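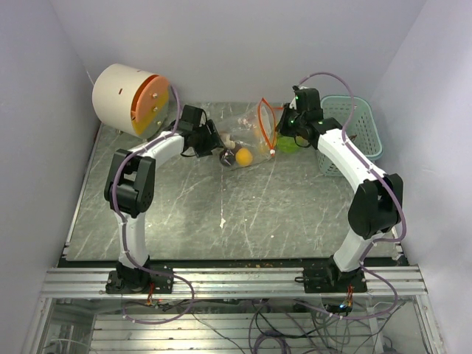

Who should decide that a robot fault was minor?
Someone other than the people who were running the robot when it happened.

I have been reading the Treveo incident note since it went up in March, and I keep getting stuck on the word "benign". The note covers a bench cell with two small arms that share a table and put loose items into bags. During a long run, one arm carried on closing on a bag after its partner had been told to hold, the two grippers met, and a joint on the left arm was driven against its stop until a servo cooked. The run was 3000 cycles. The fault turned up at cycle 827. A finger was bent, a bag was torn and the room smelled for a day. Benign, says the note.

Maybe so. The arms in question couldn't do much harm to anyone standing back from them. My trouble is with how the word got there. The log shows the stop command going out and being acknowledged by both arms. The left one acknowledged it and kept moving. I would call that a machine that said it had stopped when it hadn't, and I don't know how you get from there to benign without knowing why.

The note's explanation is a cable. A connector near the elbow had worked itself partway out, position readings came back stale, and the controller thought the arm was where it had been a moment earlier. I find this believable. Anyone who has worked with these light arms knows how the cables are run: out of the gripper, over the elbow in a big lazy loop, down past the base and into whatever is going on under the table. The loop has to be generous or it snags, and if it's generous it flaps about. I have pushed plenty of those connectors back in with my thumb.

Believable isn't the same as shown, though. Nobody at Treveo put the stale reading back on purpose to see if the arm would do it again. They reseated the plug, added a cable tie, swapped the servo, ran the cell overnight and closed the ticket. If the cause was the plug, good. If the cause was a controller that acknowledges a stop before checking that anything has stopped, they have tied down a cable and left the real fault where it was.

Anju Joshi, who wrote the most patient defence of the note, argues that I am holding a hobby-sized arm to factory rules. The whole appeal of a cheap bench cell, she says, is that you can let it fail, and a team that did a full investigation for every cooked servo would never get through a bag of balls. I take the point about cost. I have let cheap arms fail too and written nothing down at all.

But the Treveo note wasn't written for the bench. It was attached to the safety section of a proposal for the bigger Sturkari arms, same controller, same stop logic, and people expected to reach in and clear jams. In that setting the bench run is offered as evidence. You can't have it both ways. Either it's only a toy and the 3000 cycles tell us nothing about safety, or the cycles count and so does number 827.

And the bagging task is a worse test than it sounds, or a better one, depending on what you want out of it. A hard block is either in the gripper or it isn't. A clear plastic bag crumples, slides, folds over the thing you were trying to put in it, and is hard for a camera to see in the first place. So the two grippers have to work very close together, over something neither of them can be sure about, with a round object ready to roll off. All the safety margin is in the timing. Take the timing away and they touch.

Rosário Seixas made a remark under the note that deserved more attention than it got. She asked how many times the arms had brushed against each other without tripping anything. The answer was 26, pulled from the current traces after she asked. Those aren't in the note either. They were filed as contact with the bag.

I don't think anyone was hiding them. I think the software had a box for bag contact and no box for arm contact, and people fill in the boxes they're given. That's ordinary, and it's why I don't trust a fault summary written from the same dashboard that missed the fault.

What I'd ask for is dull. Pull the plug halfway out again and run it. Cut the feedback on one arm while both are over the bag and watch what the stop does. Put a power cut on the servo rail that doesn't go through the controller, and have someone from outside the team press it. Publish the traces with the 26 touches marked. Until that's done I would keep the Sturkari proposal on the shelf, and I would take "benign" out of the note and put "cause not confirmed" in its place.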